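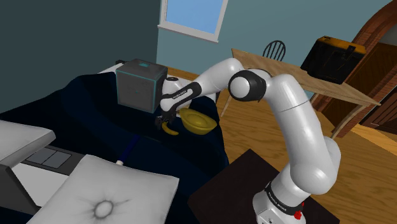

Figure 4.1. Simulated arm holding the banana, with the bowl beside it on the blanket.

Week 4: Teaching by showing

Course notes, Introduction to Robot Learning
Notes by Kamran Kiani, with corrections from Bujar Yordanov

Last week we wrote a pick-and-place routine by hand, and most of you ended up with a long list of positions that broke as soon as an object moved. This week we throw the list away and let a person do the job instead, while the computer writes down what the arm did. I think this is the most enjoyable part of the course, and you'll be driving by the end of the first hour!

4.1 Two ways to show a task

Guiding by hand. You hold the real arm and move it through the task yourself. The motors go slack enough to follow you, and the joint angles are saved as you go. It feels natural straight away, but your own arms and shoulders get into the camera view, and two-handed work is awkward. We'll do this in week 6 on the real arm.

Remote control. You stay back and move a controller, and the arm copies you. Nothing blocks the view, and the recording holds exactly the commands the robot will later have to produce by itself. The price is that you can't feel the object. New drivers nearly always close the gripper too early or come down too fast, and both faults end up in the data.

All of the work this week is remote control in simulation, using the Wisa controller and the Elaris recorder.

4.2 What gets saved

One recording of one attempt is called a demonstration. At every step it holds:

- the camera picture
- the joint angles of the arm
- how far open the gripper is
- the command you gave

Notice that the last item differs from the second. You may ask for a position that the arm hasn't reached yet. If you train on where the arm was, the learned robot tends to lag and sag; train on what was asked for and it usually behaves much better. (This cost Bujar most of a January, so please take it seriously.)

4.3 The banana task

Have another look at Figure 4.1. The fingers point down and the fruit is held between them, just beside the bowl. A curved object is lovely practice because the grip depends on the angle you arrive at. Try turning the wrist before you go down, while there is still plenty of room.

The bowl is sitting at a slight tilt on the blanket, so think about your release point as well. The pillow, the laptop and the dark box are on the bed too. Plan a path that keeps clear of them, and lift before you travel sideways.

4.4 Good demonstrations

Smooth beats fast. If you pause to think, the pause is recorded, and a robot that learns from pauses will happily sit still for ever.

Vary the start. A set of 100 recordings from one starting pose teaches surprisingly little. Shift the objects and the arm between attempts.

Keep a few recoveries. If you miss the grip, back off and try again in the same recording. A learned robot drifts into places you never visited, and those second tries show it the way back. Delete only the attempts where you gave up.

4.5 For Friday

Work in pairs and swap drivers halfway. Each pair hands in 100 demonstrations of the banana task, plus a page on how the two drivers' styles differ. Allow about 17 seconds for each attempt once you've warmed up.

Reading: chapter on copying behaviour in the course pack, skipping the proofs.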